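Molwood 店铺通讯 九月号
后仓来信:机器到底会不会替我们挂衣服

各位老朋友、新朋友,还有那几位每个月都回信提醒我"这次能不能写短一点"的朋友,大家好。我先把丑话说在前面,这一期又短不了。上个月我在通讯末尾随手问了一句,大家觉得家里和店里的哪样活最该交给机器去做,结果信箱里收到的回信比换季打折那一期还多。有人写了满满两页,从洗碗机讲到婆婆,从婆婆讲到阳台上的晾衣绳,最后也没说清楚到底想让机器干什么,可我读得津津有味,晚饭都热了两遍。所以这一期后仓来信就专门聊这个,新到的秋装我放在下一封里讲,急着要开衫的朋友直接来店里找我就行。

先交代一下我为什么会对这个题目上心。你们当中来过 Idville 老店的人都知道,我们的后仓又窄又长,货到了以后,开箱、拆袋、抖开、上衣架、挂价签、熨一下领口、推到前面去,全在那条过道里完成。今年春天到现在,从那条过道里推出去的衣服,按进货簿上的数是 2,422 件。每一件都有人的手碰过,而且碰过不止一回。我年轻的时候觉得这没什么,手脚快一点就是了,现在一到换季,右手大拇指的根部就开始隐隐地疼,早上拧果酱瓶子都要换左手。所以当我在别处读到说家务机器人马上就要进门了,我的第一个反应是非常不体面的高兴,第二个反应是把那篇文章又读了一遍,想找找看里面有没有提到衣架。没有提到。

衣架这个东西,外行人看着最简单。一根弯钩,两条斜肩,底下一条横杠,小孩子都会用。可是你真让我把"挂一件毛衣"写成一张说明给新来的店员看,我写了半个晚上也写不明白。你要先找到领口,找到领口之前你得先知道哪一面是正面,知道哪一面是正面之前你得把它从一团变成一片。变成一片的时候袖子会自己翻过去。衣架从下摆伸进去还是从领口塞进去,要看领口的大小和料子的弹性,硬从领口塞,针织的就撑松了,卖相立刻差一截。然后两边肩膀要对齐,对齐了还要轻轻往下捋一把,捋重了又把另一边带歪。最后挂上杆子,钩子朝同一个方向。这些动作,熟手做一遍也就是一两口气的工夫,嘴里还能跟客人聊天气。

Rasa Kütt 读了我这张说明以后笑了很久。她在我们店里做了许多年,现在主要管货,也管我。她说我漏了最要紧的一条,就是抓起来的那一下。手指捏到衣服的时候,你马上就知道它是什么脾气,滑的、涩的、会拉长的、会起静电粘在袖子上的,后面所有动作都是跟着那一下走的。我问她那怎么写,她说写不了,只能让新人多捏。我后来常想起这句话,因为读了一些讲机器学干活的文章以后,我发现搞这一行的人遇到的麻烦跟我们带新人差不多:道理讲不完,只好一遍一遍做给它看。

说到带新人,我要岔开一小段(Rasa 会在校样上把这段划掉,我会再加回来)。我第一份工作是在一家洗衣铺里叠床单,带我的师傅话很少,教法就是站在我对面,跟我各拎两个角,他往前走一步,我就往前走一步。第一天叠出来的东西像一只没蒸好的包子。第三天忽然就方正了,可你要问我中间学会了什么,我到今天也答不上来。身体学会的东西,嘴巴往往是最后一个知道的。我看见有人拿着带两根手指的夹具,自己用手握着,去做各种各样的日常小活,好把动作记下来给机器学,心里一下子就想起那位师傅和那条床单。机器也得有人在对面拎着另外两个角呢。

好,回到正题,看看大家的来信。

大家最想交出去的活

呼声最高的是叠衣服,这一点毫无悬念。一位住在 Saarinen 街的读者写道,她不讨厌洗,也不讨厌晾,唯独受不了把干了的衣服从椅子上搬到床上、再从床上搬回椅子上,一搬就是一个星期。她说如果有一台机器,哪怕叠得歪一点、慢一点,只要它肯在她出门的时候默默地叠,她愿意把客厅的一角让给它,连那盆龟背竹都可以挪走。我把这封信念给几位同事听,大家都沉默了一会儿,我想每个人家里都有那么一把椅子。

排在后面的是套被套。这一项我完全同意,而且我要替套被套说一句公道话,它应该被列为一项运动。有位读者说他每次都要整个人钻进去找角,出来的时候头发全立着,猫在旁边看得很认真。他问我机器能不能做。我把我读到的都翻了一遍,大块的、软的、会把自己遮住的东西,对机器来说似乎格外难,它看不见被布盖住的那个角,就跟这位先生钻进去之前一样看不见。不同的地方在于这位先生知道角一定在里头,肯摸。

还有人提到收拾餐桌、刷锅、给孩子的鞋子配对、倒垃圾、擦楼梯扶手。配鞋子那封信我特别喜欢,写信的妈妈说她并不指望机器把鞋摆好,能在早上七点半准时告诉她另一只在哪儿就行。我觉得这个要求十分合理,也觉得这恐怕是所有要求里最难的一个。

也有不想交出去的。一位退休的老裁缝来信说,别的都可以拿走,熨斗给他留下。他每天下午熨一会儿东西,收音机开着,蒸汽冒上来,闻着像小时候的厨房。他自己的衬衫早就熨完了,现在熨的是邻居的桌布和外孙的校服。读到这里我很惭愧,我一直把"家务"两个字当成一整袋子等着扔掉的东西,没想过袋子里有人家心爱的。从那以后我在后仓干活也留心起来,想看看自己有没有舍不得的。有一样,拆新货的头一个袋子。封口撕开那一声,我谁也不给。

已经有机器做得不错的

我不想让大家觉得我是在给机器泼冷水。洗衣机就是机器,而且是了不起的机器,我外婆在河边敲过衣服,她第一次看见洗衣机自己甩干的时候,搬了张凳子坐在前面从头看到尾,水声停了还不肯走。我们现在嫌它声音大、嫌它吞袜子,是日子过得好了。洗碗机、烘干机、扫地的小圆饼,都算。店里也一样,扫条码的枪、打价签的小机器、自己会报缺货的库存表,没有这些,我和 Rasa 两个人怎么管得过来。

你要是把这些机器排在一起看,会看出一点意思来。它们都有一个自己的肚子,或者有一条自己的道。东西由我们放进去,由我们拿出来,中间那段归它。洗衣机从来不用操心衣服是怎么从椅背上到它肚子里的。扫地的小圆饼倒是满屋子走,可它只要贴着地面走就好,碰到一只袜子便要喊人。剩下那些难办的,全是机器和机器之间的路,把脏衣服捡起来,把湿衣服抖开,把干衣服挂上去。我们人现在就像是给一屋子机器跑腿的,这么一想我又有点想笑。

工厂里的情形我知道得少些,不过去年我去看过一家给我们供货的工厂。裁布那一段已经很像样了,布平平地铺着,刀头走得又直又快,老师傅在旁边喝茶看屏幕。可一到缝袖子,还是一排一排的人,低着头,手指推着布往针下面送。带我参观的人讲,布铺平的时候什么都好办,一拎起来就难办了。我当时觉得这话很朴素,回来以后越想越觉得它说到了点子上。平的东西你量一遍,它下一刻还是那个尺寸。拎起来的东西,你换个手势,它就换了个样子。

我们自己试过的那一台

老读者可能记得,前年我们后仓里有过一台 Ternow 的叠衣机。那阵子我逢人就夸,通讯里也写过一整期,现在该把后来的事也讲一讲,不然对不起大家。

机器本身没有骗人。你把 T 恤的两边肩膀夹到它前面的夹子上,它就把衣服吃进去,咕噜咕噜一阵,从底下吐出一块方方正正的东西,漂亮得像刚从箱子里拿出来的。头一天下午,我们全体围着它站着,生意都没好好做。Rasa 拿来一叠白色圆领的,它一件件全叠好了,大家鼓掌。第二天我们拿了连帽的给它,帽子在里面打了个结,停机。拿了滑溜溜的衬衫给它,衬衫从夹子上溜下来,停机。拿了一件钩花的罩衫给它,这是我的主意,我到现在还要为这个主意挨说。修理的人来了一趟,很客气,把罩衫还给我们,已经是另一种形状了。

后来我们认认真真算过一回,因为这台机器的租金要续了,不能光凭感情。那一季过手的货是 1,673 件,翻着登记簿一项一项看下来,适合喂给它的是 972 件。这个数字看起来还过得去,可是喂给它的时候,两边肩膀仍然要人来找、人来夹。最花时间的那一步在我们手上,它分走的是我们本来也做得挺快的那一步。Rasa 当时说了一句很实在的话,她说我们雇了一位只肯叠、不肯拿的同事。租约到期以后,机器拉走了,那块地方现在放着一张长桌和水壶。有几位同事还是怀念它的,尤其怀念那个咕噜咕噜的声音,冬天听着很暖和。

我讲这些没有埋怨谁的意思。要是我们店里只卖白色圆领 T 恤,我今天大概要写一封完全不同的信。开酒店的朋友就跟我说,他们那边叠毛巾的机器好用得不得了,毛巾都是一个尺寸,一天到晚叠,机器和人都舒服。活儿越整齐,机器越能帮上忙,这个道理放在哪里大概都说得通。麻烦在于普通人的家一点也不整齐,我们的后仓更不整齐,同一箱货里能拆出来毛线裙、雨衣和一顶不知道为什么会在里面的草帽。

现在的新办法

这两年大家的想法似乎变了一些。以前是给每样活造一个专门的肚子,现在有不少人想造一双手,让它什么都学着做一点。手的样子各有各的,有的像人手,五根指头齐全,有的简单得很,就两根,一张一合,像厨房里夹面条的夹子。我原先觉得两根指头也太寒酸了,后来自己在后仓做了一回傻事。我把右手的无名指、小指和中指拿胶布缠起来,光用大拇指和食指干了一个上午的活。

这一上午我建议每个人都过一次。开箱可以。拎袋子可以。拿衣架可以,而且相当顺手,衣架那个钩子简直就是给两根指头准备的。把衣服从袋子里抽出来,可以,慢一点。把领口撑开,到这里就不行了,两根指头捏住一边,另一边自己垂下去合上了,我只好用左手帮忙,左手也是缠着的。我前后折腾一件高领毛衣,连水开了都没听见。Rasa 过来看了一眼,一句话没讲,把剪胶布的剪刀放在桌上就走了。不过到快中午的时候,我已经比早上好多了。我学会了先捏住衣服的一端不放,让它自己往下坠,坠直了再往杆子底下送。衣服的重量替我做了一半的事。要是再给我一个星期,我觉得两根指头也能混到一份工钱。

所以我对两根指头的机器手现在抱着相当大的同情,也抱着相当大的希望。它缺的东西跟我那天早上缺的差不多,缺一个"大概会往哪儿坠"的感觉。人有这个感觉是从小拽窗帘、拽被子、拽妈妈的裙子拽出来的,拽了多少年才能进店里上班。机器要补这一课,就得有很多人愿意把这些平常得不能再平常的动作重新做一遍,做得慢一点,做得清楚一点,还得在各种各样的地方做,亮的暗的,整齐的乱的。光在一间屋子里练,换一根杆子它可能就傻了。我们带新人也是这样,在老店里手脚麻利得很,派去新店第一天,连剪刀放在哪里都要找半天。

几个来信里常见的问题

有朋友问,那到底还要几年。我不知道,而且我劝大家对随口报出年份的人都客气地笑一笑就好。我十几岁的时候,杂志上就画着戴围裙的机器人端着烤鸡,我妈妈把那一页剪下来贴在冰箱上,说等它来了就退休。她后来是自己退的休,烤鸡也是自己烤的。可是另一头,扫地的小圆饼出来那会儿我也说过用不上,现在家里那个叫豆包子,有名字,有专门的拖鞋挡着不让它进卧室。我看走眼的次数两边都不少。

有朋友问,真来了,店里的人怎么办。这个问题我不敢嬉皮笑脸地答。Molwood 从开张到今天,靠的就是这几双手,哪天后仓里来了一双机器手,我希望它先去做最伤人的那几样,比如换季时从早到晚地上衣架,比如搬那些压得腰直不起来的箱子。站在前面跟客人说话、帮人家挑一件面试穿的外套、看出来镜子前面那位姑娘其实不喜欢这个颜色只是不好意思讲,这些事情我们店里的人做得好极了,平时却老是被后仓的活拖着,腾不出身来。要是能多腾出一点来,我觉得是好事。可我也明白,各家老板的算盘打法不一样,我只能替我这一家说话,也只敢说到这里。

还有朋友问得很细,说如果有一台机器能把洗好的衣服挂进衣柜,我愿意出多少钱。我拿这个问题去问了大家,答案从"一分不出,我乐意自己挂"到"把车卖了都行"都有。我自己想了好几个晚上,标准是这样的:它挂 100 件,我跟在后面返工的工夫要比我自己从头挂短得多,而且不许把针织的领口撑松。做到这两条,价钱坐下来慢慢谈,我请喝茶。做不到的话,它来做客也欢迎,先从递衣架开始,我们这里每个人都是从递衣架开始的。

对了,有一位小读者(自己写的,字很大,妈妈在旁边补了说明)问,机器人会不会也有不想穿的衣服。我把这个问题留给大家,下期登出最好的回答,送一双羊毛袜,尺码请写清楚。

请大家帮个小忙

下个月我想把这个话题再往下聊一点,想请各位留意一下自己家里的一样小活,随便哪一样都行,把它从头到尾慢慢地做一遍,看看里面到底有几处是你自己也说不清楚怎么办到的。比如拧干一块抹布,比如把吸管包装纸剥下来,比如给一件套头衫翻面。写下来寄给我,长短不限,错字我也不改。Rasa 说她会写"从一大串衣架里只拿出一个",她认为这是后仓里最高深的学问,衣架这东西放在一起过一夜就会互相勾住,原因不明。我打算写扣袖口的那颗小扣子,单手的。来店里的朋友也可以直接讲给我们听,柜台后面有茶,下午四点以后人少一些,说得久一点没关系,反正我也短不了。

另外提醒一句,旧衣架我们继续收,木的、塑料的都要,弯得不太厉害的也要。铁丝的请大家手下留情,上次有人拿来一大包,全都勾成了一团,我和 Rasa 拆到关门。
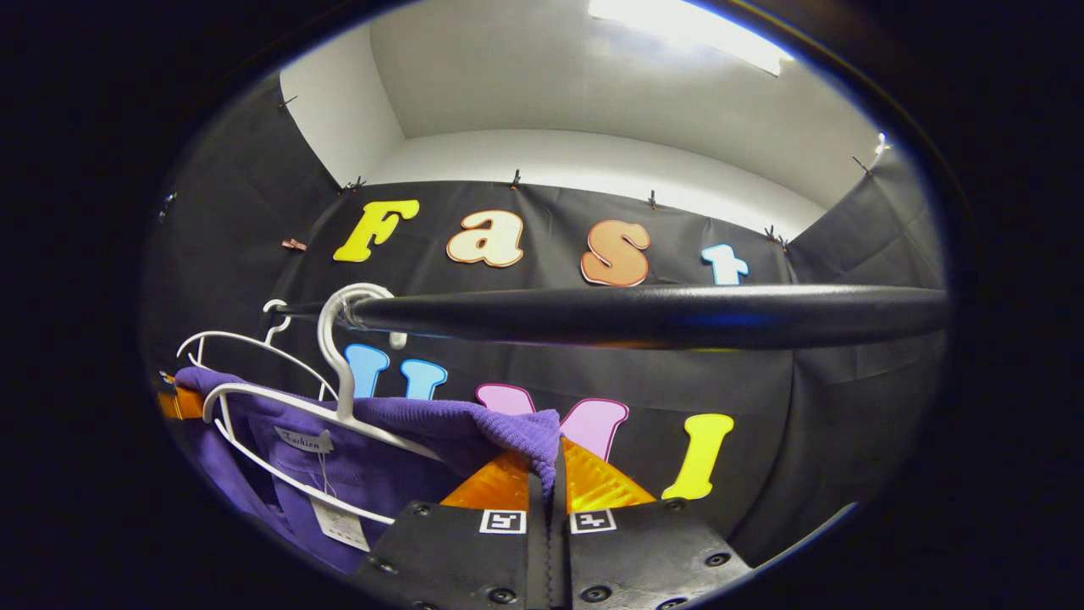
挂衣服这件活,我猜会是后仓里很晚才交得出去的一样,可每回看见有人耐着性子往这个方向走一小步,我还是忍不住要多看两眼。我最留意的是捏在哪里。两根黑色的指头夹住了那件紫色罗纹针织的一端,料子往中间拢成一团,其余的还搭在白衣架上,这个样子我太熟悉了,我缠着胶布的那个上午,手里差不多就是这副光景。旁边偏偏还有一件滑一些的紫罗兰色衬衫凑热闹,领口缝着写有 Fashion 的小白标,细绳上垂着一张纸价签,做过我们这行的人见了都会心里一紧,那种细绳最爱缠东西,扣子、钩子、手链,逮着什么缠什么。Rasa 看了以后的意见是,价签应该等挂稳了再拴,她跟每个新人都这么讲,看来往后也得跟机器讲一遍。我倒是想把我那条让衣服自己往下坠的心得也一并传过去,只是还没想好该写信给谁。要是哪位读者家里有人正在做这一类的事情,请替我带个话,我们 Idville 的后仓随时可以来坐坐,衣架管够,高领毛衣也给留着。下期见,天凉了,记得把厚袜子翻出来。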